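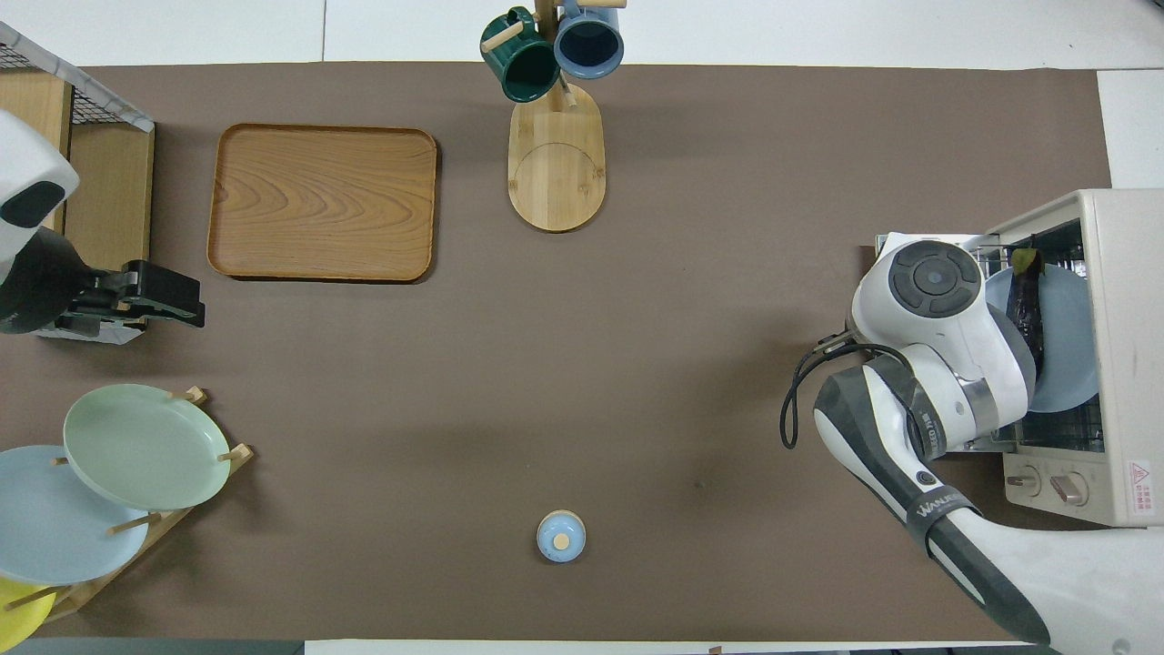

*Photo: Usha Pinto*

# Mug trees: yes or no?

**pinto_beans** wrote:

Right, settle something for me please. I've got a mug tree, just a plain wooden one with short pegs and an oval base, and I've been very happy with it. My sister-in-law came to stay in August and told me mug trees are "a bit nan" and that I should put hooks under the cupboard like everyone else. I haven't stopped thinking about it since!

My kitchen is tiny (galley, window at one end, boiler at the other) and the cupboards were put up by whoever had the flat before me, so I don't fully trust them with anything heavier than teabags. The green mug and the bluey-grey one are the two that get used every day. Everything else lives at the back behind the gravy boat and comes out when people visit.

So do you have a tree, hooks, or a cupboard? And does anyone else's tree wobble when you take one mug off and leave the other side loaded?

Usha

---

**kettle_on_again** wrote:

Tree, always. Had mine 29 years, it was a wedding present and it's outlived the toaster, the kettle and the marriage.

They do wobble if the base is small. I stuck felt pads under mine and that helped a lot, the sort you put on chair legs. Take mugs off from alternate sides and you'll be fine.

---

**Marrowfat** wrote:

I'm going to be the grump. Mug trees are dust collectors. You've got the inside of your mug open to the kitchen all day, and if you fry anything at all there's a film on them by the end of the week. I gave mine to the charity shop and put the mugs upside down in the cupboard where they belong.

---

**kettle_on_again** wrote:

> there's a film on them by the end of the week

Not if you drink as much tea as I do. They don't get a week.

---

**sanaa_k** wrote:

Upside down in the cupboard is worse, Marrowfat!! You're sitting the rim, the bit you drink from, on a shelf. When did you last wipe that shelf? My mum would have had a fit.

I'm hooks, for what it's worth. Brass ones, screwed into the underside of the shelf. They look lovely but I've chipped 2 mugs on the tap swinging them down in a hurry, so I wouldn't say it's the perfect answer either. And if you don't trust your cupboards, Usha, I'd leave well alone. A full mug rail weighs more than you'd think.

---

**Marrowfat** wrote:

I wipe my shelves, thank you.

---

**tin_of_biscuits** wrote:

Can I ask a side question while we're here? Has anyone bought the Vudero tree, the tall one? It's in the sale and I like the look of it, but the pegs seem to be angled quite steeply and my favourite mug has a really small handle (I can only get two fingers through it). Worried it'll just sit there at a funny angle or not go on at all.

---

**sanaa_k** wrote:

No idea about the Vudero one, but take the mug with you and try it in the shop. I did that with a cafetière lid once and the lad on the till thought I was nicking it.

---

**pinto_beans** wrote:

Ooh, small handles are a pain. Mine's got short pegs, and chunky handles go on nicely, but my Grīnberga mug (present from my aunt, beautiful thing, weighs as much as a brick) won't hang at all. It lives on the windowsill with pens in it.

Thank you for the felt pad tip, kettle. I've got a sheet of them in the drawer from when I did the dining chairs, so I'll cut a few down tonight.

Marrowfat, I do take the point about grease. I only really fry on a Saturday, but I'd never thought about which way the steam goes. Might shift the tree along a bit, away from the hob.

---

**Marrowfat** wrote:

Moving it would help. Other end of the worktop if you've got the sockets. I still say cupboard.

---

**oldcob** wrote:

Has anyone got a tip for looking after the wood? Mine's gone grey and furry where the wet handles sit. I was told olive oil, but my neighbour says it goes rancid.

---

**kettle_on_again** wrote:

Your neighbour's right, don't use olive oil. Light sand with something fine, wipe the dust off, then food-safe mineral oil on a cloth. Leave it overnight before you hang anything on it. I do my chopping boards at the same time, and the salad servers if I can be bothered.

And dry the handles first! I know, I know. I don't either.

---

**oldcob** wrote:

Cheers, will have a go. Is the stuff Clallmont sell for worktops the same thing?

---

**kettle_on_again** wrote:

Not sure, check the tin says food safe. Some of the worktop ones have hardeners in and I wouldn't want it on anything I eat off.

---

**tin_of_biscuits** wrote:

Update from me: went to the shop, took the mug, it doesn't fit. Came home with a washing-up bowl.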